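Course Handout 2: Comparing Grippers on a Two-Arm Table
Prepared by Natália Coelho, with corrections from Tibor Bárány

Welcome back, everyone! Before you write down a single score, please spend a little while simply looking at what each set of fingers has to deal with. It is very tempting to start the trials right away (I have done it myself, more than once), and then your notes say "missed" and you have no idea why.

1. Look at the fingers first
Long, pointed fingers like the pair on the right-hand arm get into narrow places nicely, but they leave very little surface to press against a thin stem. Write down the opening you start from, and the direction of approach — Mariama Asante's group forgot this in August and had to repeat 50 grasps.

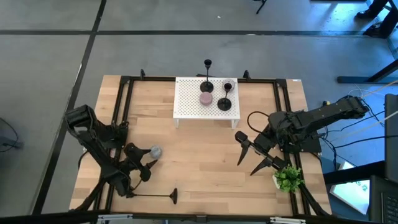
2. Choose your pieces
Mix tall, slim things with low, round ones. A stem asks for careful alignment, while a round piece forgives a crooked wrist but may roll away from you. The perforated white platform gives you a raised surface to work from, so remember to enter its height in the controller before you begin.

3. Park both arms near the front
Keep the grippers clear of the platform between trials, and check how the cable loops sit at each wrist. With the two arm ends this close together, move one at a time until you trust your paths.

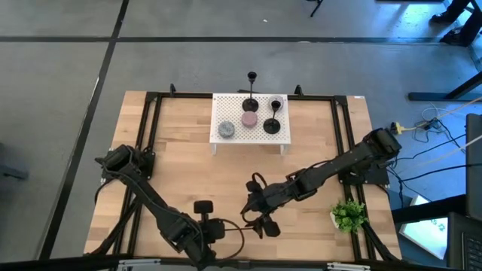 4. Write it up
Each pair runs 60 trials per gripper, same pieces and same order. Tiago Leitão will collect the sheets, and do add a sentence or two on anything that surprised you — I love reading those!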